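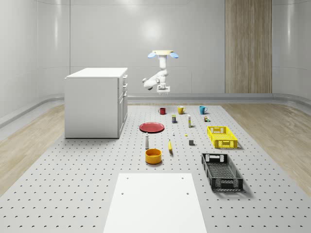

Shaimaa Belkadi

Molimari has put its simulated kitchen cell back in service after a full check of the setup, the company said on 10/19/23. The cell is a computer model of a room with a white robot arm and a wide perforated platform, on which mugs, a plate, a bowl, bottles and other small things are placed. It is used by the Molimari office in Wuvden to prepare handling tasks before any time is booked on a real arm.

The check became necessary after an update of the simulation software. Following the update, the arm began to finish its moves 4 millimeters away from the target point, and it did so in every run. At first the team suspected the gripper model. Ľubomír Skála, who looks after the cell, compared the saved joint values with the old ones and found that the reference point of the arm base was shifted in the new file format. The joints themselves were in order.

He corrected the base value by hand and then measured again at 11 points of the platform. The regular grid of holes was a help in this work, as each point could be named by its row and its column and found again by a colleague the next day.
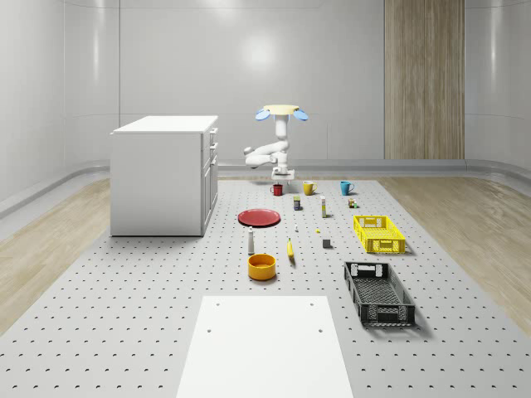
The simulated cell, with the arm near the back of the platform and the crates on the right.

After this the objects were looked at one by one. Two of them, the banana and the bowl, had a contact surface that did not agree with the visible shape, so the gripper could close on air and the program would still report a contact. Both surfaces were made new. The weight of the black crate was also corrected — it had been entered in grams where the program expects kilograms.

For the acceptance the team ran 1,424 short moves without supervision during the night. The log was read in the morning and showed no stop and no joint limit error. The start position of the arm is now stored in a separate file, together with the positions of the objects, and it is loaded before each session. Changes to this file must be signed by a second person.

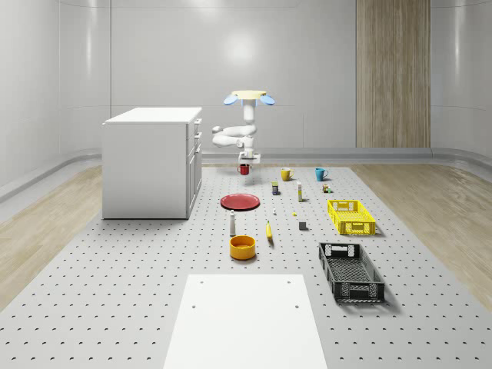 Maja Sobczak would have preferred to see the base value locked as well, and she remarked that a second signature helps only if the second person opens the file. Skála answered that a lock is planned for the next version, which is expected in December. Until then the base value will be compared with a printed sheet at the start of every week.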